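Community > Local News > Around Town

Folding night fills the back tables at Livo

Thursday evenings at Livo have turned into something wonderful for anyone with a basket of clean clothes and no desire to face it alone. The community workroom on the ground floor of the Dwivedi building now hosts a weekly folding and packing night, where neighbors bring their own laundry, learn a better way to fold it, and send the things they no longer wear on to the clothing shelf at Kinevden.

The idea came from Jhun Dagdag, who spent years folding shirts in a department store and still gets excited about a straight sleeve. "People think they're bad at folding, and mostly they've been doing it on a bed," Dagdag said. "Give them a proper table with a cloth on it and they're off!"

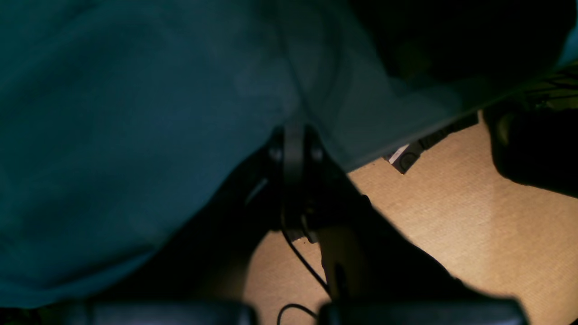
The first night drew seven people. Last week there were 23, and a few of them stayed past nine o'clock still trading tips on fitted sheets (a whole subject of its own, and Dagdag has promised a separate evening for it).

Pants come first. The method taught at Livo is to lay one leg over the other, line up the seams, and pull the whole length gently from the waistband and the hem until the fabric settles. Then smooth it with the flat of the hand, starting at the waist, and fold in thirds. It takes a couple of tries to get the waistband to behave, and it feels terrific when it does.
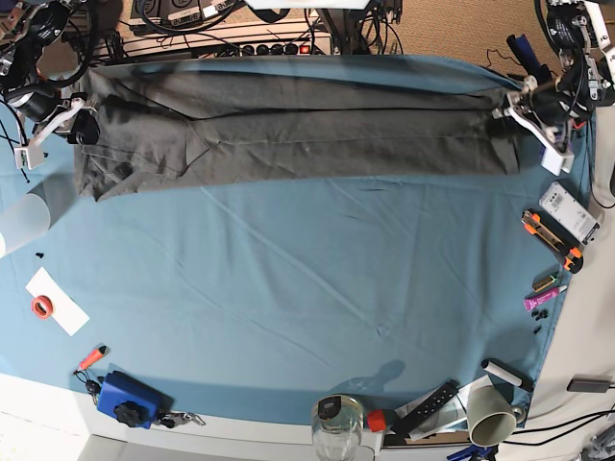 Kiprono Owino came along with two bags of his sons' outgrown clothes and went home with one very small pile. "I had no idea how much room I was wasting," he said. "My closet looks like somebody else's now, and I keep opening the door to look at it."

T-shirts are the favorite lesson of the night, and the one with the most debate. Dagdag likes them spread out flat and face down, held by the two corners of the hem and given a light tug before the sides come in. Owino is a roller and isn't about to change. Both camps are welcome, and both kinds of bundle go into the same bags.

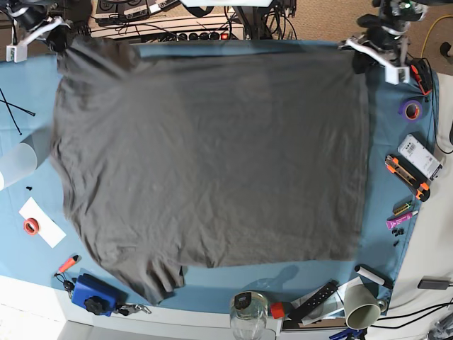

2 min read

Clothes for the Kinevden shelf should be clean, dry, and free of holes. The shelf has handed on 187 pieces so far this season, and the Livo crowd would love to see it reach 1,000. Dark T-shirts and pants in adult sizes are asked for most often, along with anything warm.

Paper bags are handy for socks, belts, and other small stuff. Roll the top down a couple of times and write the contents on the side. A soft, wrinkled bag that has already been used is perfectly fine.

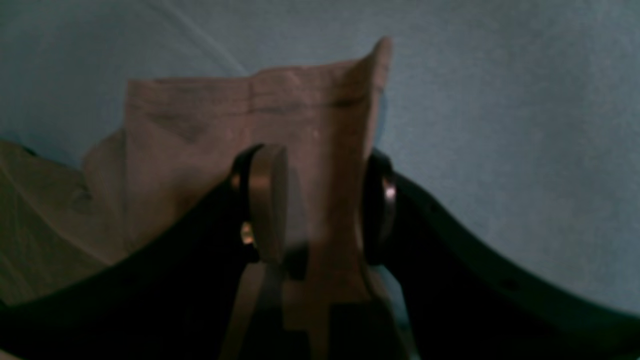 Do I have to donate something to come?

Anyone can drop in with a regular load of laundry and take every piece of it home again. Doors open at 6:30 p.m., the tables are shared, and there is no charge.

Related stories
Wirnetti bakery adds early weekday hours
Kinevden clothing shelf looks for winter coats
Sewing basics return to the Livo workroom
Dwivedi building gets new bike racks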